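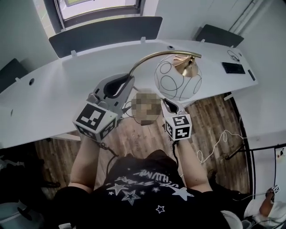 I have been trying to fix the light in my living room for most of the winter, and I finally feel like I'm getting somewhere. We moved into the Nomdale apartment in July, when it stays bright until bedtime and you don't think about lamps at all. Then the clocks changed and I found out that the whole room has one ceiling fixture, dead center, and it makes everybody look like they're waiting for a dental cleaning. So now I'm a person with opinions about lampshades. Give me a round white one with black looping lines drawn all over it, on a curved brass-colored arm, and I'm happy. I don't even need it to match anything!

My first attempt was brighter bulbs. Bad idea. I bought a pack of the 100 watt equivalents, screwed two of them into the ceiling fixture, and my husband came home and asked if we were expecting surgery. They now live in the hall closet (where, to be fair, they are fantastic, and I can finally tell my navy coat from my black one).

Anoma Siriwardena, who lives downstairs and has the coziest place I've ever sat in, let me walk around her living room one evening and be nosy. She never turns her ceiling light on. Never! She has a lamp on the floor behind the couch, one on the bookshelf, a little one on the windowsill, and one on top of the fridge that you can see from the couch through the doorway. The fridge one is what got me. It had never crossed my mind that a lamp could go on a fridge.

So I went home and moved every lamp we own, which was a sad little parade. The one from my nightstand went on the bookshelf. The green one from college went behind the armchair, on the floor, pointed at the wall. It looked so much better that I stood there in my socks for a while just being pleased with myself. Then I went to bed and had no lamp to read by, so okay, we needed more lamps.

I did the secondhand route first. There's a shop called Tefera over by the post office that gets house clearance stuff, and if you go early you can still find things under $20. I came home with a fat ceramic base the color of weak tea, no shade, for $21 after tax. The shade took me another three weeks. I had no idea there were so many ways for a shade to attach to a lamp. There's the kind that sits on a harp, the kind that clips on the bulb, and the kind that screws down around the socket, and I bought the wrong one twice. If you're shopping for one, take the old hardware with you in your purse. I carried a harp around for days and felt like a lunatic, but it worked.

About bulb color: mine are all 2700K now, and I wish I'd checked sooner. I had one cool white bulb mixed in with the warm ones for ages and couldn't figure out why the corner by the window felt like a gas station. Check the box, or the tiny print on the base of the bulb.

The other thing I'd pass along is plugs. Ours is an old building and the outlets are all on one wall, so I've got a flat extension cord tucked along the baseboard behind the couch, and two of the lamps are on a timer that clicks on at 4:30. I love the timer more than I expected to. Coming up the street with groceries and seeing our window already lit is such a nice feeling, and the cat has decided that 4:30 is now dinner. We are still in talks about that.

What's left is the corner by the radiator. It wants something tall, and I've been going back and forth on a floor lamp that costs $183, a number I keep typing into my budget and then deleting. Kasun Barua from my old office says he has one in his basement that he'd let go of for a batch of my ginger cookies, but he can't remember what it looks like, only that it's "tall and kind of brown." I'm driving over to see it on 19th December, and the cookies are already in the freezer. If it's hideous I'm probably taking it anyway, and I'll put up a picture of the corner once it's plugged in.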